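Tovham open house, Monday

Desstead showed its Broltine kitchen kit at booth 8: two-finger gripper, wrist camera, software.

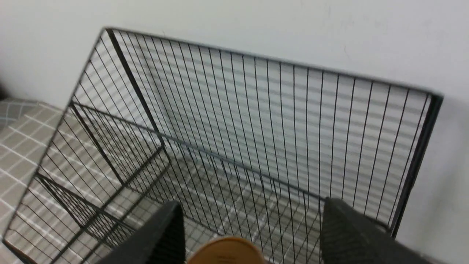

The lease is $643 a month, setup included. I stayed for the afternoon session.

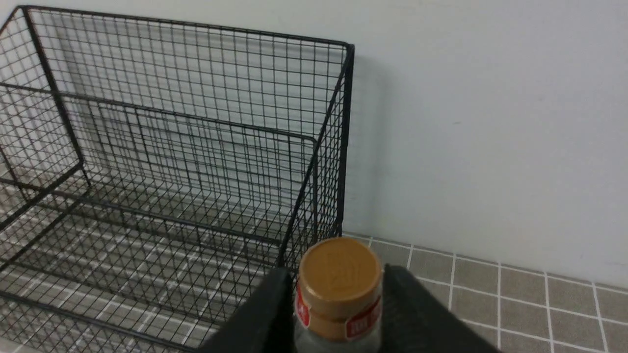

Staff said training took 2 days — longer for glass.
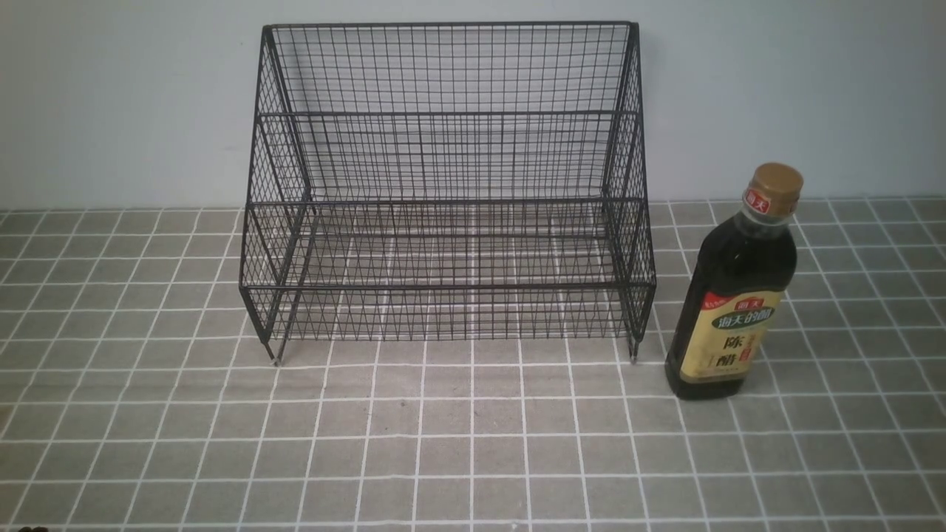
Does it need a special rack?
Any open rack works once it has been mapped.

The manual runs 114 pages.
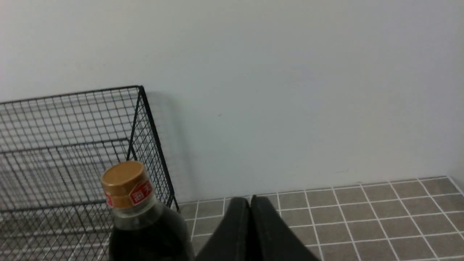
Gripper beside the bottle, fingers together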